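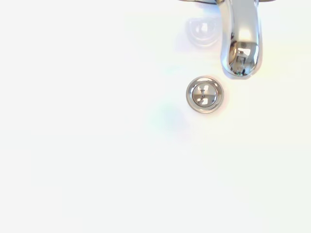
Homeworkers in Titby win written contracts

1/2/18

Home-based garment workers in Titby are to receive written contracts for the first time, under an agreement signed this week by their union and the clothing firm Jundel.

The agreement covers 248 workers, nearly all of them women, who sew and finish clothes at home and are paid by the piece. Until now most have worked on a spoken understanding with a go-between, who delivers the cut cloth and collects the finished goods.

Under the new terms each worker will be given a contract stating the rate for each type of garment, the date of payment and the name of the firm responsible. Rates must be set so that a worker of ordinary speed earns at least the local minimum wage for the hours worked. Thread and needles, which workers have had to buy themselves, will be paid for by Jundel.

The union said talks had gone on for nine months and had broken down twice over the question of sick pay. The final text gives two weeks of paid sick leave a year to anyone who has worked for the firm for six months or more. Maternity leave is not included and will be discussed separately.

Jundel said in a statement that the contracts would be sent out by the end of March and that it expected no change in the amount of work offered. The go-betweens will stay in place but may no longer take a fee from the workers' pay.

A joint panel with equal numbers from the union and the firm will hear complaints. Workers may bring a complaint in person, by telephone or through a union representative, and the firm has agreed that no one will lose orders for doing so.

The union estimates that around 900 people do similar work in Titby and the neighbouring district of Ung, mostly for smaller firms that have not taken part in the talks. It has written to those firms asking for meetings — two have replied so far.

The agreement runs for two years. Either side may ask for the piece rates to be looked at again after the first twelve months.

Related items

Ung laundry staff vote on shift changes
Trilness cannery to repay unlawful deductions
Domestic workers' advice line extends its hours
Night bus plan for Titby factory workers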